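Azucena Robles on attention, breath counts and what a beginner should measure

Azucena Robles has taught sitting practice at the Multberg centre for 13 years. Her first book, The Kudo Notes, draws on breath instructions from several older schools and sets them beside recent work on attention. She spoke with Junpei Ishida in January.

Robles defines the method narrowly. "You count exhalations from one to ten and start again," she said. "If you lose the number, go back to one. The loss is the data." Students record each loss on paper after the sitting, never during it.
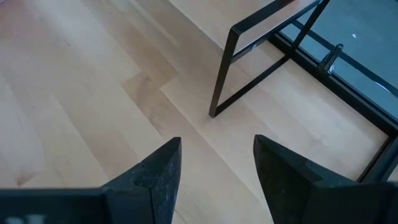
Timber floor, pale boards laid on the diagonal.

The book reproduces part of her own log, which runs to 3,093 entries. Asked whether the record shows progress, she was cautious. "The count of losses drops early, then goes flat. I'd put the flat part down to better detection – you notice lapses you used to miss. A falling number on its own tells you very little."

She is critical of the Cledetti method, which sets a target of 1,000 unbroken breaths. "People reach it by forcing the breath. Then it's a different exercise."

On the older texts, Robles keeps the terms untranslated where English has no close match. The glossary covers 200 of them. Ishida asked if that puts readers off. "Some. They can skip it and sit."

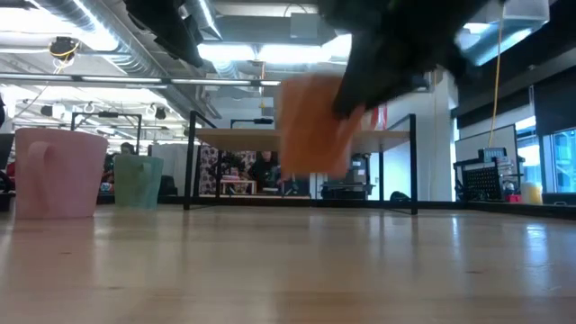

Mugs in pink, pale green and orange.

The final chapter deals with practice outside formal sitting, such as walking or waiting for a bus. Her advice is brief: choose one routine action, keep it for a month, and don't add a second. She has no view yet on apps, though she has tried the Jisico timer and found the closing bell too loud.

A second volume, on posture and sleep, is in draft.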